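Service Robotics for Everyday Work
Lecture 7: Can machines do the chores yet?

Notes for students. Please read before the seminar. The reading on grasping from Lecture 5 is assumed.

7.1 What we mean by a chore

In this course a chore is a piece of work which most adults can do without training and which they do not find interesting. Putting away the shopping is a chore. Packing a small order in a workshop is also a chore, even if somebody is paid for it. Welding is not a chore in our sense.

The definition sounds loose, but it is useful, as it brings the home and the small shop floor together. In both places the objects are mixed, the order of work is not written down, and the person who does the work also repairs the small mistakes on the way. A big factory is different. There the part arrives at the same point, turned the same way, and the machine has only to repeat.

7.2 Three kinds of difficulty

Seeing. A machine must find the object and decide where it begins and ends. Transparent and shiny plastic is still troublesome, and so is a thin object lying flat on a surface of similar colour.

Holding. Two fingers are enough for a surprising number of things, but they have to come from the right side. A tube is soft and changes its shape when it is squeezed. A flat carton may be wider than the opening of the fingers, so it must be taken by its narrow side, and the narrow side is often against the table. A toothbrush is easy to close on and hard to keep straight afterwards.

Continuing. This is the difficulty which students usually forget. A person who drops a sock bends down and takes it again. Many programs have no idea that the sock has fallen, and they go on to fold the air. When you read a result, look for what the machine did after the first mistake. If the report does not say, ask yourself why.

7.3 How to read a success rate

Let us take the Tulen trial, which we will use again in Lecture 9. The task was to put one household article into an open box. The machine made 1,264 attempts in the first version and 2,770 attempts in the second version. Students like to compare the two percentages directly. Please do not do it before you have answered these questions:

Were the articles the same in both versions?
Who put the articles on the table, and how carefully?
Was an attempt stopped by a person counted as a failure, or was it taken out of the list?
How long did one attempt take?

The last question matters more in the workshop than in the home. At home I can wait if the machine needs a whole evening for the laundry. In a workshop the box must be closed when the driver comes.

In the Nosska test the articles were 21 in number and all of them rigid. The result was good, and it was a fair result for rigid articles. It tells us very little about towels, bags and tubes. I have seen the Nosska figure repeated in several student essays as if it was about packing in general. It is not.

7.4 Packing toiletries with two arms

For the seminar we use a packing task because it is small enough to discuss in one hour and it still contains most of the problems from 7.2. The articles are such as you have in your own bathroom.

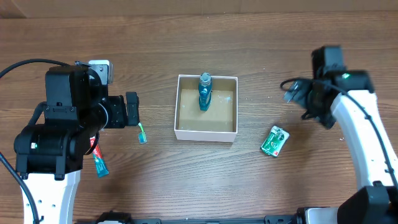 Karras objected, after reading a draft of these notes, that such a task is too kind to the machine: the box is open, the table is clear around it, and in a real cupboard the hand must go in between other things. "Give it a full shelf," the message went on, "and ask again if it can do chores."

I accept a part of this. A full shelf is a harder test and we will come to it. But I think a kind task has its place, for when the machine fails there we can usually find the cause, and on the full shelf there are too many causes at once.

Look at the bottle which stands upright in the box, and plan where the other articles should go. Then consider the toothbrush and the tube on the left, and the green carton on the right. Which arm would you use for each? In what order? Would you let the two arms work inside the box at the same time?

7.5 Where we are now

My own answer to the title question is "some of them, slowly, and with a person near". Moving known objects from a table to a box is possible. Folding simple cloth is possible under good conditions. Cleaning a kitchen after a family breakfast is, in my opinion, not yet possible in any sense that would please the family.

For the workshop I am a little more hopeful, as a workshop can be changed to suit the machine. In the Daken exercise you will get a list of 500 orders and decide which of them you would give to a machine and which to a person. Most groups give away too many in the first round.

To prepare for the seminar

Write one page on a chore which you do yourself every week. Divide it into steps, and mark each step with S, H or C (seeing, holding, continuing). Bring the page on paper. We will exchange them, and your neighbour will look for the steps you have left out.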